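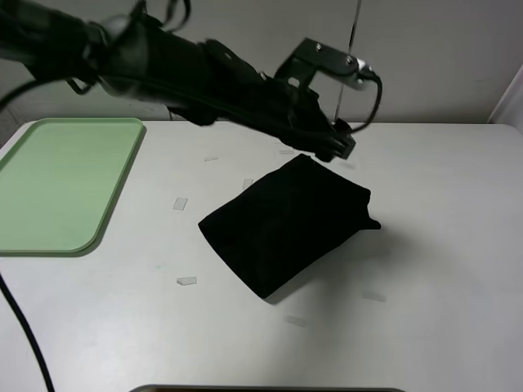

Why did the arm press against the tabletop when it was sent to pick up a dark cloth?

The height estimate for the cloth was too low, and the controller accepted it without checking it against the known height of the table.

Publications > Grewal Laboratory > Technical Papers > Section 4

Reading time: 6 minutes

4. Table Contact Faults During Cloth Pickup

4.1 Background

The pickup task described in Section 3 requires the arm to approach a single folded or bunched cloth from above, close the gripper on an upper fold, lift, and place the cloth in a tray. The controller (Stakodine, second release) takes its target height from the depth estimate supplied by the Parkik module. In the course of the study the arm made 3,632 pickup attempts, using cloths of several colors and weaves. Most faults were of a familiar kind: the gripper closed on too little fabric, or the fold slipped during the lift. Faults of this kind leave the cloth on the table and put no load on the arm, and they are treated in Section 5.

A second group of faults was more serious. In these the fingertips continued downward after they should have stopped and met the table surface. The arm then held a steady downward force until the force limit tripped and the drives were cut. We refer to these events as table contact faults.

Figure 4. Work area for the pickup task, with the gripper close to the upper edge of a black cloth on the white table. The placement tray is at left.

4.2 Frequency and conditions

Black cloths were used in 574 attempts. Of these, 115 ended in a fault of any kind, and 108 of the 115 were table contact faults. No table contact fault was recorded with a cloth of any other color. The operators had noted the pattern before the totals were drawn up, and the daily log contains several remarks to the effect that the arm "sits down" on the table when a dark item is presented.

The cloth in Figure 4 shows the difficulty well. The fabric has a soft, velvety look and takes up most of the light that reaches it, so that its creases are faint even to the eye. A depth estimate made over such a surface has few good points to work from. When too few points were returned, the Parkik module filled the gap from nearby areas, and the nearby areas were table. The estimate for the middle of the cloth was then drawn down toward the height of the table, and in the worst cases it fell slightly below it.

An estimate below the table is physically impossible and should have been refused. The controller did hold a value for the table height, entered during setup, but that value was used only when planning sideways moves. The descent routine did not read it. The fault therefore had two parts – a poor measurement, and a limit that was present in the software and was never applied where it was needed.

4.3 Course of a typical event

The record of one event in October is representative. The arm moved to its start position over the cloth without error. The target height passed to the descent routine was several millimeters below the tabletop. The arm descended at normal speed, passed through the fabric without a change in speed, and reached the surface. The measured force rose quickly and the drives were cut. The brakes held the arm in position with the fingertips still loaded against the table.

The stop itself worked as intended in every case. What followed was less satisfactory. With the drives cut, the load on the fingertips could be released only by hand, and the recovery procedure in use at the time told the operator to reach for the wrist and ease it upward while a second person released the brakes. The procedure did not say how far the arm might move when the brakes were freed. In several events it moved sideways as well as up, by a distance that the operators described as small but sudden. No one was hurt. We nevertheless classify the recovery step as a safety matter separate from the fault that led to it.

We use cookies to measure traffic to this site. By continuing to read you accept our cookie policy. Accept | Manage settings

4.4 Effects on the equipment

Repeated contact caused wear to the fingertip pads and, in one case, loosened the wrist bracket on the Dridov mount. The loose bracket was found during a routine check. Its effect on earlier measurements cannot be fully ruled out, and attempts made between the last two checks have been marked in the data. Removing them does not change the pattern reported in Section 4.2.

The cable at the wrist was also examined. It had been suggested that the cable might catch and pull the gripper down during the descent. The motor current records give no support to this view, and the routing was left as it was.

4.5 Corrective measures

Three changes were made. First, the descent routine now reads the stored table height and refuses any target below it, with a small margin added. A refused target stops the arm at its start position and raises a message to the operator. Second, the Parkik module now reports how much of each height estimate was measured directly and how much was filled in. When the filled share is high, the arm descends slowly and watches for a light contact force. Third, the recovery procedure was rewritten. The operator now stands clear while the arm is backed off under low power, and hand release is permitted only with a support placed under the wrist.

After these changes the black cloths were presented again. No table contact fault was recorded in the repeat series, although the slow descent made each attempt noticeably longer. Grasp failures of the ordinary kind continued.

4.6 Limits of the findings

All attempts were made over a white table. A dark cloth on a dark surface was not tested, and the filling method may behave differently there. The stored table height is a single value and takes no account of a surface that is tilted or has been moved after setup. Sites that move their tables should repeat the height entry each time, before the drives are enabled.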